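What Happens to Old Stuff in Kovotthorpe

Final report, Community Research course

So my project started in my parents' garage. I was home for a weekend in September, trying to get to my bike, and I had to move two printers, a broken fan, a bread maker and a box of phone chargers that fit nothing we own. I asked my dad why we still had all of it and he said, "Where would I take it?" I didn't have an answer. That became my research question, more or less word for word: where do people in Kovotthorpe take things that are broken or unwanted, and why do so many of those things go nowhere?

I picked three methods. First a survey, then a few longer interviews, then a visit to the repair evening at the Drusico hall. My instructor thought the survey alone would be plenty for one semester and she was probably right, but I'd already told the Drusico people I was coming.

The survey

I made a one-page form and put it in the library, the laundromat on Plosteo Street and two coffee shops. I also posted it in the neighborhood group online, which is where most of the answers came from (and most of the arguments). I got 316 forms back. I was hoping for 100, so I was thrilled, right up until I had to type in all the paper ones.

The main question asked people to list every broken or unused item in their home that they had kept for more than a year. All together they listed 1,526 items. Cords and chargers came first by a mile. Then small kitchen appliances, then clothes that needed mending, then lamps, then old computers and phones. I hadn't expected the clothes to rank so high! A lot of people wrote little notes next to them, like "just needs a zipper" or "will fix when I find the button."

The next question asked why they kept the stuff. The answer I saw over and over was some version of "it might still be good." People felt bad throwing away something that was almost fine. The second most common was not knowing the rules. The town dump takes electronics, but only at a side gate with its own hours, and plenty of people who answered had no idea the side gate was there. I've lived here my whole life and I didn't know either.

Money came up less than I figured. I had written in my proposal that people would say repairs cost too much. A few did, mainly about vacuum cleaners and washing machines, but most had never asked for a price. They guessed it would be high and stopped there.

The interviews

I talked to 7 people for half an hour or more. Mrs. Vukčević ran a sewing and alterations shop for decades before she retired, and she was the best interview by far. She said customers used to bring in one coat three or four times over its life, new lining, new cuffs, shorter for a younger sister. By the end she was mostly hemming pants. She didn't sound sad about it, she just thought people had gotten used to not asking.

A landlord I interviewed saw it from the other side. When tenants move out he finds closets full of this stuff, and he pays to have it hauled. He'd like a pickup day for the whole block twice a year. I asked the town office if that had ever been tried and they said they would get back to me. As of this draft they haven't.

The repair evening

I went to Drusico at six and stayed till they locked up. I brought the bread maker. There were more people waiting than I'd pictured, and the line for sewing was longer than the line for electrical, which matches my survey pretty well. While I waited I asked people how they'd heard about it. Almost everyone said a friend. There's a poster, but it's inside the hall, so you have to already be there to see it.
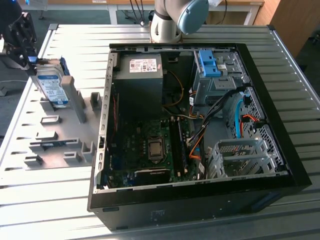 Borislav Hoxha
Student researcher, Community Research

Old computers deserve their own paragraph, because they were the item people felt weirdest about. With a toaster, folks worried about waste. With a computer they worried about their photos and tax papers, so even a machine that hadn't been turned on in years stayed in the closet. Several people asked me on the form how to clear one out safely. I think a simple handout on that would get more old computers out of closets than any new drop-off site.

What I'd do differently

My survey leaned heavily toward people who use the library or the online group, so renters who just moved here are probably missing. I should have asked about age, too. And I wrote "unused" without saying what it meant, which is how one person ended up listing a piano.

If somebody takes this over next year, start with the side gate hours. Put them on a flyer, leave it at the laundromat, and ask the same questions again in the spring. My data sheets are in the course folder, and the bread maker is back in the garage for now.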